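2024-02-13

**Gava puts a robot on the peg bench at Grellum and gives the bench crew their afternoons back**

Gava, which makes fixtures and fittings other companies rarely think about, has moved part of the insertion work at its Grellum plant to a robot cell built by Stöcker. The cell runs on Botent, Stöcker's control software, and has been on trial since August. It passed its final acceptance check on the third try. Gava would like it known that the first two were educational.

Insertion is the job of putting the right part in the right hole, straight, all the way down, and then doing it again. For years it has been done at Grellum by people who are very good at it and who have never once asked for more of it. The new cell starts each product change on a practice board with pegs of different shapes, and it doesn't get near a customer's order until the practice board goes well.

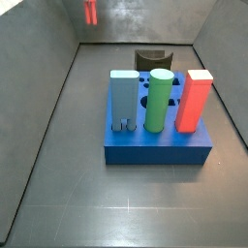 Seven operators worked the old bench in rotation. All seven are still at Grellum, on the same pay grade or a higher one. Three have trained as cell leads, which means they set up jobs in Botent, clear faults and decide when the robot has had enough chances. The other four have moved to final inspection and repair, where parts arrive with actual problems and a person can sit down.

The training course runs 47 hours. An earlier version ran 115, most of it slides, and was shortened at the request of everyone who took it.

Some things have not changed. Square parts that come in slightly out of tolerance still go to a human, who will turn one over, say something unprintable and make it fit or send it back. The robot stops and waits for help. Operators report that the waiting is polite but hard to ignore, and the stop chime has been turned down twice.

The bench crew also kept the right to pull any job from the cell and run it by hand. They have used it for short runs, for odd materials and, in one case, to settle an argument. Gava has declined to publish the result of the argument.

A second Stöcker cell is planned for Grellum once the first has completed a full quarter of production. The old bench will stay where it is. It currently holds the coffee machine, and there are no plans to automate that.

Press inquiries should go to the Gava press office at Grellum. Visits to the cell can be arranged during the day shift. Closed shoes are required.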